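Troreo-users mailing list
Subject: Re: [troreo-users] cloth folding examples: what to keep, what to drop?
From: Patricio Arancibia
To: troreo-users

Hello Ivana, hello all,

Thank you for the long message. I answer between your lines, and I have put three pictures from our own cloth work in the text because it is easier than explaining everything with words. Please excuse my English, I try to be exact.

Ivana Espinoza wrote:

> We started in September with the two-arm setup and we have 44
> episodes of folding on a soft gray surface. The policy we trained
> in Stindomo does the first grasp quite well but then it waits
> forever, or it closes the fingers in the air above the cloth.
> Before we record more, I would like to know how other groups
> decide which episodes are good. Do you keep only the clean ones?
> And do you trim the beginning and the end?

For the trimming: yes at the end, very little at the beginning. We made the mistake to cut everything before the fingers come near the cloth. The network then never saw what it looks like to approach from far away, and when it was far away it did something random. Now we keep the approach complete, also the moments when the wrist camera sees almost no cloth.

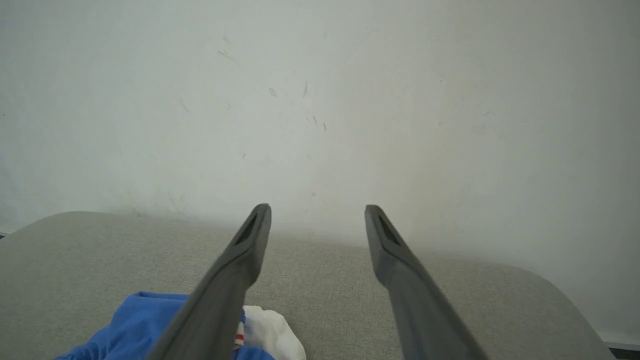
Wrist view with the fingers open, blue and white cloth only at the bottom.

An operator who looks at such a view would say it is useless, because most of it is wall. But the policy will meet views like this every time it runs, so it needs to know what to do from there. What we cut at the beginning is only the time when the operator is not yet moving the arms. If you leave this in, the policy learns that to stand still is a correct action, and I suspect this is a part of your waiting problem. Please check how long the arms are still in your 44 episodes before the first motion. In our first set it was more than I wanted to believe.

> We use one garment only, because we wanted to reduce the
> variation. Is this a bad idea?

For the first set I think it is a good idea. With one garment you can see if the mistake comes from the grasp or from the cloth. But please change how it lies. Our first operator always put the garment down in the same careful way, and the policy was excellent with exactly this way and with no other. Now the rule in our group is that a second person drops the garment from chest height and the operator must begin with whatever comes. We do 30 drops and then we make a break, because after that the operator becomes lazy and begins to correct the cloth by hand before recording.
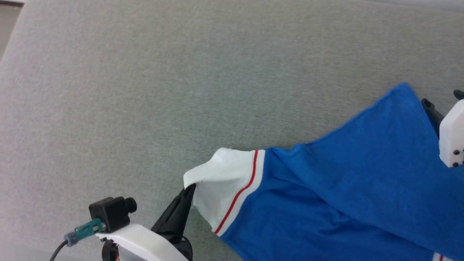 The grasp point is the subject where I have the strongest opinion. In the beginning we told the operators "take the edge", and each of them understood a different edge. The labels were then impossible to use, because two people did opposite things from nearly the same start. We now write the grasp point on the task sheet with words that a tired person also understands. For this garment it is the white band with the red stripe, taken at its loose end where the band folds over, and the other gripper stays over the blue part until the first one is holding. When the sheet says it like this, two operators do almost the same motion, and the loss goes down much faster than with more episodes of mixed style. A band in a different color than the cloth is a big help for the people too. If your garment has only one color I would change it for one with a trim, at least at the beginning.

> What do you do with failed grasps? My colleague says to delete
> them, I am not so sure.

I am on your side. We sort them in four groups:

1. Clean. The grasp holds at the first try.
2. Corrected. The first try slips, the operator opens, goes back and takes it again.
3. Failed. The operator gives up or the time is over.
4. Broken. Camera lost, cable caught, somebody walked in.

Groups 1 and 2 go in the training set together. Group 2 is the most valuable for me, because it shows how to come back from a bad position, and the clean episodes cannot teach this. Your fingers closing in the air could be exactly this: the policy missed by a small distance and it has never seen an example where a miss is repaired. Group 3 we keep on the disk with its label but we do not train on it. Group 4 we delete the same day, otherwise someone will use it by mistake (this happened to us with the Alarcón set and we lost one week).

One more point about the cloth in a heap. When it is very crumpled, we do not ask for a fold. We ask only to clamp a part of it and pull it more flat, and this is saved as a separate task with its own name. Mixing it with the folding made both worse.
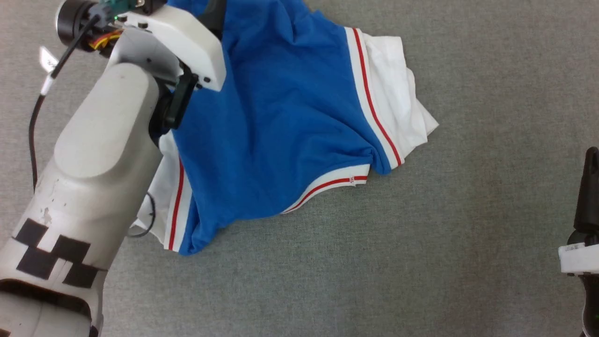

After the flattening task is stable you can run the two policies one after the other, with a simple check between them. Our check is not learned, it only measures the area of the cloth in the head camera. When the area is big enough, folding starts. It is a little primitive but easy to debug.

> Last question, the Sekent export loses the gripper opening for
> the right arm. Does anybody have this too?

Yes, we had it. In our case both arms had the same channel name in the config, and the second one was written over the first without any warning. Give them different names and export again, you do not need to record again. If the names are already different in your config, please send me the file and I will look at it.

I can also send our task sheet to the list, but it is in Spanish and I need some time to translate it.

Best regards,
Patricio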